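4.2. Condiciones de desbloqueo de misiones secundarias

Los registros de Vonance contienen 2,000 partidas completas, de las que 1,023 activaron la cadena de Dester antes de cerrar el capítulo 6.

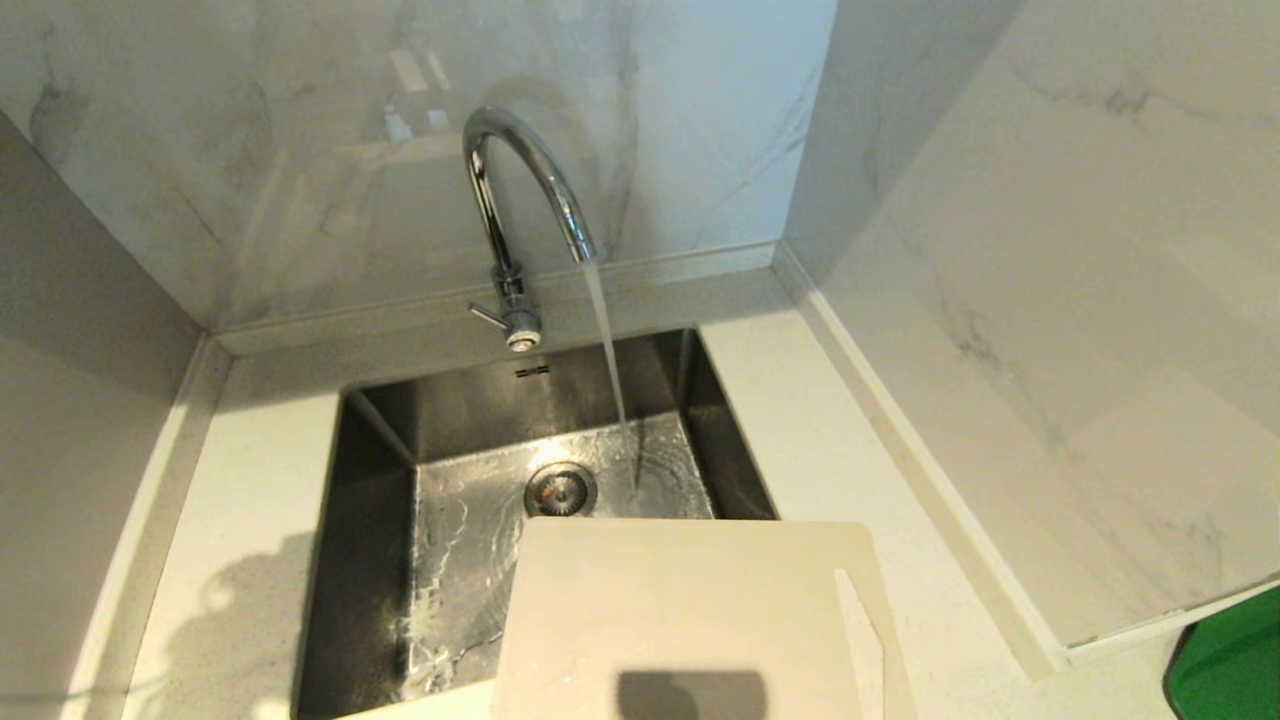

Figura 3. Fregadero de acero inoxidable con el grifo abierto.

La activación depende de dos variables: el capítulo alcanzado y la reputación con la facción Zesisow. Con un umbral de 3,000 puntos, la misión queda disponible al volver a Boonyarit, aunque el marcador no se muestra en el mapa hasta hablar con el emisario. Se excluyeron las partidas reanudadas desde un guardado manual.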